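The Long Life of a Plain Old Cupboard

My grandmother bought her sideboard in Munro the September after the flood, and it has been moved house 8 times since, which is more than I can say for any of the family. It went to Gerkent on the back of a hay truck, came home again with one handle missing, and has held everything from christening gowns to jars of quince jelly.

I think of it whenever I wander through the Callico sheds, where 143 pieces were waiting for a new home on my last visit - and oh, the smell of the place, all beeswax and dust and somebody's cold tea! The older dealers will tell you to pull out a drawer before you even glance at the price. Look at the joints, run a thumb along the underside, and have a good sniff while you're down there (mothballs you can live with, but mould is another story).

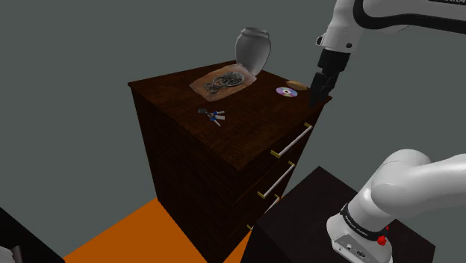
Colour matters less than people think. Dark timber was out of favour for years, and I watched lovely things go for $200 in Pludanitz that would have cost a month's wages new. It's creeping back now, and I'm glad of it, though my own sideboard isn't going anywhere. The handle still doesn't match.

More from Home & Hearth
Beeswax or oil? Our readers write in
A weekend among the Gerkent markets
Quince jelly, the slow way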